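Chapter 4
Caring for Cloth in the Home

What you will learn in this chapter
Why fibers shrink, stretch and lose color
How to read a care label
How to wash, dry and store knitted clothes
How to plan the laundry of a household for one week

4.1 Why cloth needs care

In the previous chapter we followed the fiber from the field or the sheep to the finished cloth. Now the cloth is in the home, and the work with it is beginning again. A shirt may spend one day on the body and many days in the basket, in the water, on the line and in the closet. Each of these places leaves a mark on it.

Cloth becomes old in three main ways. The first is rubbing. When two surfaces move against each other, small ends of fiber come out and form little balls, which we call pills. The second is water together with heat. Wool fibers are covered with very small scales, and in hot water, when they are moved strongly, these scales catch each other and do not let go. The wool becomes thick and small. This change is called felting, and it cannot be fully reversed. The third is light. A curtain in a south window loses its color much sooner than the same curtain in a hall.
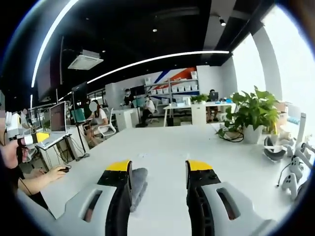

Cotton behaves in a different way. It has no scales, so it does not felt, but the yarns were pulled tight when the cloth was made, and in the first wash they relax. This is why a cotton shirt often becomes shorter after the first wash and then changes very little. Some makers wash the cloth before they cut it, and you can find the word "preshrunk" on the label.

4.2 Woven and knitted cloth

Take a piece of woven cloth and pull it along one of its edges. It gives very little. Take a knitted piece and pull it in the same way. The loops open and the piece becomes longer. For the same reason a wet sweater must not be hung from its shoulders. The water makes it heavy, the loops open under the weight, and the sleeves may dry longer than your arms.

Cable patterns need special attention. In a cable, groups of stitches cross over each other, so the cloth is thicker there and holds more water. The plain parts can feel dry while the cables are still damp inside. Press the thick parts between two fingers before you fold the garment and put it in a drawer.
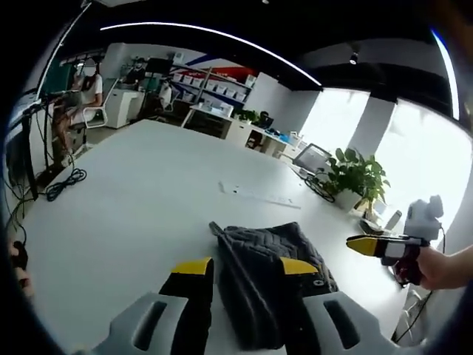

A knitted garment should be dried flat on a towel, away from the stove. Turn it once when the upper side is dry. In the damp month of August, in coastal towns such as Nernmont, this can take two days, and a small fan is a great help.

4.3 The Rakilstead washing book

Households of the past wrote down their washing more often than we do. The washing book of a boarding house in Rakilstead has 2897 entries, written in four different hands. Each entry gives the item, the room and the day it was returned. Stockings are the most frequent item, and they are also the item most often marked "one missing".

Activity 4.1
Cut two squares of wool knit of the same size. Wash one by hand in cool water and the other in hot water, rubbing it for eight minutes. Dry both flat. Measure them and write the results in your notebook.

Key words: pill, felting, preshrunk, loop, cable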